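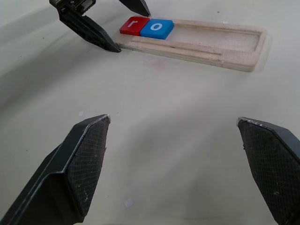
手首カメラから見た作業中のトレイ。左端に r と o のタイルが入っている。

文字タイル並べの記録に「トレイの状態ラベル」を付ける手順

投稿:2/24/22 Bomard 操作学習グループ

こんにちは。Bomard で双腕ロボットの模倣学習をやっている者です。前回の記事で「タイル並べの課題って、結局どうやってデータを作っているんですか」というお便りをいくつかいただきまして、返信を書いているうちにどんどん長くなってしまったので、いっそ一本の記事にしてしまうことにしました。お茶でも用意して、のんびり読んでいただけたらうれしいです。

扱うのは、木のトレイの溝に文字タイルを一枚ずつ入れて、左から順に単語をつづっていく課題です。私たちはこの課題を Runton と呼んでいて、単語は robot、つまりタイルは5枚。見た目はおもちゃ遊びそのものなのですが、これがなかなか奥深いのです。同じような「つまんで、運んで、入れる」という動作が何度も続くので、学習したモデルがいま自分がどこまで進んだのかを見失いやすいんですね。しかも robot には o が二回出てきます。一つ目の o を置いた直後と、二つ目の o を置いた直後では、次にやるべきことがまるで違うのに、手首カメラの映像だけを切り取って見ると案外よく似ている。最初のころのモデルは、ここで実に気持ちよく迷子になってくれました。

そこで試したのが、記録したデモのひとつひとつに「いまトレイに何が入っているか」というラベルを後から付けて、画像と一緒に学習させる方法です。内輪では Cù という名前で呼んでいます(名前の由来は長くなるので、また別の機会に!)。凝った仕組みではありませんし、既存の模倣学習のコードがあれば少しの手直しで試せます。

用意するもの

遠隔操作のできる双腕ロボットが一式。両腕ともグリッパが付いていて、少なくとも片方の手首にカメラがあることを前提にしています。私たちの場合は両方の手首に付けています。指の内側は滑り止めの模様が入ったものを使ってください。タイルの表面はつるりとしているので、平らな金属の指だとつまんだ瞬間にくるっと回ってしまいます。

縁が少し立ち上がっていて、溝が一本通っている細長いトレイ。私たちのものは木製です。溝の幅はタイルより少しだけ広いものが扱いやすく、あまりぴったりだと、今度は入れる動作そのものが難しくなりすぎて、順序の学習を調べたいのか、はめ込みの学習を調べたいのか分からなくなります。私は最初、張り切ってぴったりのトレイを用意してしまい、しばらくはめ込みの研究をしていました。

文字タイル。色が文字ごとに違うものだと人間にもラベル付けがしやすいです。ただし、二枚ある o を同じ色にするか別の色にするかは、先に決めておいてください。別の色にすると課題はぐっとやさしくなります。どちらが正しいということはないのですが、途中で変えてしまうと前後の結果が比べられなくなります。

それから、ラベル付けの道具。私たちは Nellell という自作の小さなツールを使っていますが、動画を一コマずつ送れて、時刻と文字列を書き出せるものなら何でも大丈夫です。表計算ソフトと動画プレーヤーを並べてもできます。実際、最初の分はそうやって付けました。目がしょぼしょぼしますけれど。

手順その一:トレイを置いて、視野を確かめる

まずトレイを作業台に置きます。きっちり真正面に置きたくなるところですが、毎回同じ角度にこだわる必要はありません。デモごとに向きを少しずつ変えておくほうが、後で助かります。

次に、左右の腕をそれぞれ待機姿勢に動かして、手首カメラの映像を見てください。確かめたいのは、溝の左端が見えているかどうかです。単語は左から埋まっていくので、左端が隠れていると、トレイの中身を映像から読み取れません。トレイ全体が映っていなくても構わないのですが、最初の一文字が見えるかどうかはとても大事です。

もうひとつ、もう一方の腕がカメラの前に入ってくる場面も見ておきましょう。双腕の作業では、片方の手首カメラに相手の指が映り込むのはごく普通のことです。映り込むこと自体は問題ありませんし、私たちも取り除いたりはしていません。ただ、相手の指がタイルの文字にちょうど重なる時間が長いと、ラベルを付ける人が困ります。待機する側の腕をほんの少し引いておくだけで、ずいぶん読みやすくなります。

指の開き具合も、待機のときは広めにそろえておくとよいと思います。開いた指の間から作業台が見えている状態を「何も持っていない」の目印にできるので、後でラベルの境目を決めるときに重宝します。

手順その二:作業を段階に分ける

一枚のタイルを入れる動作を、私たちは4つの段階に分けています。

探して近づく
つまんで持ち上げる
溝の上まで運ぶ
入れて離す

もっと細かく分けることもできます。同僚の Domingo Ledesma は大変きちょうめんな人で、当初はこの倍くらいの細かさを提案してくれました。理屈としてはまったくその通りで、私も賛成したのですが、いざ二人で同じ動画に別々にラベルを付けてみると、細かい境目ほど意見が割れるのです。「いま指が触れた」「いや、まだ触れていない」と、ひとつの動画で午後が終わってしまいました。そこで、二人とも迷わずに付けられるところまで段階を減らし、残ったのが上の分け方です。

皆さんの課題では違う分け方になると思いますが、ぜひ、本番の前に誰かと同じ動画を付けてみてください。意見が割れる境目は、たいていモデルにとっても分かりにくい境目です。

手順その三:デモを記録する

遠隔操作でお手本を集めます。私たちが学習に使ったのは81本です。一本の中で、空のトレイから単語が完成するまでを通して記録しました。

途中から始まるデモも混ぜるべきか、という質問をよくいただきます。私の答えは「混ぜてよいけれど、別の印を付けておいて」です。たとえば r と o がすでに入ったトレイから始めて、b を置くところから記録するわけですね。後半の文字はどうしてもデータの質がばらつくので(操作する人間も疲れてきます)、途中から始めたデモは後半を補うのにとても役に立ちます。とはいえ今回の81本には含めていません。比べる条件をなるべく単純にしておきたかったからです。

操作のコツをいくつか書いておきます。

タイルを離した後は、すぐに次へ向かわずに、ひと呼吸だけ止まってください。急いでいると省きたくなるのですが、この静止があるおかげで、トレイの中身がはっきり映ったコマが必ず手に入ります。私はいつも心の中で「はい、どうぞ」と言ってから次のタイルへ向かうようにしています。

隣のタイルとのすき間は、なるべく詰めて置きます。すき間が空いたまま進むと、最後の t のあたりで置き場所の見当が狂ってきます。置いた後に指先でちょんと左へ寄せる動作を入れても構いません。その場合は「入れて離す」の段階に含めて、全部のデモで同じ扱いにしてください。

失敗したときは、慌てて消さないこと。つまみ損ねてもう一度つまみ直したデモは、むしろ大切に取っておきたいデータです。タイルが台から落ちてしまったとか、文字が裏返ってしまったとか、そういう立て直しの難しいものだけ外すようにしています。

手順その四:トレイの状態ラベルを付ける

さて、ようやく本題です。ここまで長かったですね、お付き合いありがとうございます。

ラベルは二つの部分からできています。ひとつは先ほどの段階の名前。もうひとつがトレイの状態で、こちらは入っている文字を左からそのまま書いただけの文字列です。空なら空文字列、r を入れたら「r」、続けて o を入れたら「ro」、その次は「rob」。番号で「二枚目まで完了」と書くより、文字列のままのほうが断然おすすめです。間違いに気づきやすいですし、後で別の単語を加えるときにも、同じ書き方がそのまま使えます。

状態を切り替える瞬間は、「指がタイルから離れたとき」に統一しました。溝に入った瞬間ではありません。指がまだタイルを持っている間は、タイルが溝の中にあっても状態は前のまま、という約束です。少し不自然に感じるかもしれませんが、溝に入った瞬間は手首カメラからだと指の陰になって見えないことが多いのです。指が開く瞬間なら、映像でもグリッパの開度の記録でも確かめられます。

Nellell では、開度の記録から「離した」候補の時刻を自動で拾い、人はそれを見て、正しければ承認、違っていれば前後にずらす、という流れにしています。つまみ直しが入ったデモでは余計な候補が出ますので、そこだけは落ち着いて見てあげてください。自動の候補をそのまま信じて一気に承認してしまうと、まだ手に持っているはずの b がトレイに入ったことになっていたりします。はい、私がやりました。

映像から文字が読めないコマが続くときは、無理に読まず、直前の状態を引き継ぎます。ただし、タイルが倒れたり、トレイから出てしまったりした疑いがある場合は別で、もう一方の手首カメラの映像も見て決めます。それでも決められなければ、そのデモは保留の箱に入れます。

手順その五:学習に組み込む

モデルの側で変えたのは、大きく言って二か所だけです。

まず、入力に状態の文字列を加えます。文字ごとに埋め込みにして、画像の特徴と並べて渡すだけで十分でした。文字列は短いので、計算の負担はほとんど増えません。

次に、出力の側に小さな枝を付けて、いまの画像からトレイの状態を当てさせます。実際に動かすときは人がラベルを教えてあげられませんから、モデル自身が予測した状態を入力に戻してやる必要があるのです。学習中は正しいラベルを渡し、慣れてきたところで少しずつ自分の予測に置き換えていきます。この置き換えをさぼると、学習のときはとても優秀なのに、実機で一度読み間違えたきり戻ってこられない、という悲しいことになります。

予測が一コマだけふらっと変わってしまうこともあるので、しばらく同じ予測が続いたときにだけ状態を更新するようにしています。待つ長さは、手順その三でお話しした「ひと呼吸」より短くしてください。長くしすぎると、更新が間に合わないまま次の文字を探し始めてしまいます。

手順その六:評価する

評価用には、学習に使っていないトレイの置き方を8通り用意しました。同じ置き方をラベルあり、ラベルなしの両方のモデルに解かせて、どこで止まったか、どの文字を間違えたかを書き留めていきます。

ここで成功か失敗かだけを記録するのは、もったいないと思います。最後に失敗という印がひとつ付くだけでは、r でつまずいたのか、t を入れるところでほんの少しずれたのかが分かりません。失敗した時点のトレイの状態も、同じ文字列の書き方で残しておきましょう。「robo」で止まったものと「ro」で止まったものでは、直すべきところがまったく違います。

私たちの結果を言葉で書いておくと、ラベルなしのモデルでいちばん多かった間違いは、一つ目の o の後に b ではなく t を取りに行ってしまうものでした。つまり、途中を飛ばして終わりの手前にいるつもりになってしまうんですね。状態ラベルを加えたモデルでは、この取り違えが目に見えて減りました。一方で、つまむ動作や溝に入れる動作のうまさには、はっきりした差は出ませんでした。順序の迷いには効くけれど、手先が器用になるわけではない、と受け取っていただくのがよいと思います。

それから、置き方がたくさんあるわけではない評価ですので、この結果だけで大きなことは言えません。7月までに別の単語でも同じ比較をする予定で、いまはタイルの組を選んでいるところです。

うまくいかないときは

状態の予測がいつまでも空のまま変わらないときは、学習データの中で空のトレイのコマが多すぎないかを見てください。最初のタイルを探している時間は長くなりがちです。探している部分のコマを間引くだけで直ることがあります。

二つ目の o の後で動きが止まってしまうときは、「rob」と「robo」の境目のラベルを見直します。私たちのところでは、この境目に自動候補の付け間違いが集まっていました。

片方の腕だけがおかしな動きをするときは、左右のカメラ映像の時刻がずれていないかを疑ってください。状態の切り替わりは一瞬なので、わずかなずれでも、片方の映像では指がまだ閉じているのにラベルは「離した後」になってしまいます。

タイルが斜めに溝へ引っかかる場合、私たちは持つ高さを変えて解決しました。側面の下のほうをつまむと指が縁に当たりやすくなるので、やや上寄りをつまむデモでそろえるとよいです。

Nellell の書き出し形式と、ラベルの付け方を書いた覚え書きは、読みやすく整えてから次の記事に載せます。同じような課題をやっていらっしゃる方がいたら、どんな単語を使っているか、ぜひコメント欄で教えてください。同じ文字が何度も出てくる単語だと、とくにうれしいです!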